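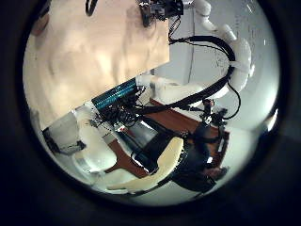
Thanks to Heidrun Riedl for the slot. I'm going to talk about the visitor day we ran at Cunden in May, how we set up the demonstration, and what I would change before the next one. Most of the people who came had seen robot arms only in product videos, with the covers on. We run ours open, and the first thing they asked about was the wiring. You get a black cable bundle looping around the inside of a white arm, held on with small white clips, and a finned heatsink sitting right at the wrist. Let people look at that for a minute before moving on.

(Pause. Ask who in the room has hosted visitors in a lab. Usually a few hands.)

## Part 1: Who came

- 13 visitors, split into two groups
- Mostly from Peixoto and Haser, plus a few teachers
- Alois Gruber did the welcome and the safety talk
- Mirjam Koller operated
- I did the talking

We told everyone the visit would last an hour. The first group took closer to an hour and a half. The safety talk was fine. What ran long was the questions at the table, and I didn't want to cut those off. For the second group we moved the questions to the end and finished nearly on time, but people asked less. I still don't know which was better.

(If Heidrun gives the five-minute sign early, skip the next part and go to Part 3.)

## Part 2: Getting the room ready 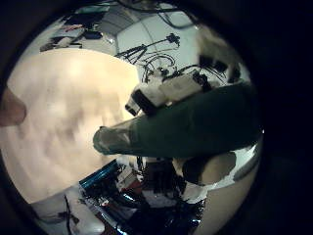 Mirjam and I had one afternoon to prepare. We spent it on the task and the safety line on the floor, and tidying came last. I had planned to clear everything out and make the room look like a showroom. We ran out of time, so visitors got the room as it is, with boxes on the shelves and parts all over the workbench. One of the teachers told me afterward that she liked seeing a real workplace. Someone from Haser asked if we always work like that. The answer is yes.

What I would do next time:

- Tape down floor cables the day before
- Move spare parts to one end of the bench
- Put the spare gripper out where people can pick it up
- Print the safety sheet in larger type

The spare gripper is the one I feel strongly about. Visitors can't touch the arms while they're powered, and a part they can hold makes up for that. Zübeyde Karakaya from Brakesetti does this at her open days and lent me her handout. Copies are by the door.
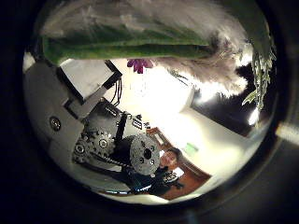
*Photo: Nuwan Mridha*

Now the mechanics. I had two slides of diagrams on this and dropped both after the first group. Gears are easier to explain when you can point at them. The teeth mesh in a tight little cluster, the motor housing is right next to them, and people follow it without a drawing. I kept the explanation to one sentence: the motor turns, the gears pass that on to the hand.

Questions that came up in both groups:

- How hard can it squeeze?
- What happens if the power goes out?
- Does it know what it's holding?

The last one takes longest. My short answer was that it has camera pictures and joint positions, and everything else is built from those. Mirjam thinks that's too short. She may want to add something from the floor.

(Look at Mirjam.) 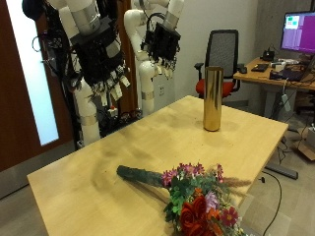 ### PART 3 | THE TABLE TASK

We chose flowers in a vase. It needs no explanation, and everyone has done it at home. The bouquet is artificial and starts on its side on the table. The vase is tall, narrow and gold, and it stands toward the far end. The job is to pick up the bouquet by the stems and put them in.

Each group got a slot of around 7 minutes with the arms running. Things I learned from it:

- Shiny vases are a poor choice. The reflections make it harder for people to see where the rim is, and I suspect it doesn't help the cameras either. Bring a matte one.
- Stems wrapped in a bundle are much easier to grip than loose ones. Say so out loud, or people will think the task is harder than it is.
- Stop talking while the arms are moving. I talked over the whole first run and people watched me instead.
- Let the operator answer questions about operating.

Alois wants to run the next visit with a towel. I'd stay with the flowers for one more round and change only the vase.

(Handouts by the door. Questions. If there are none, start with the one about the power going out.)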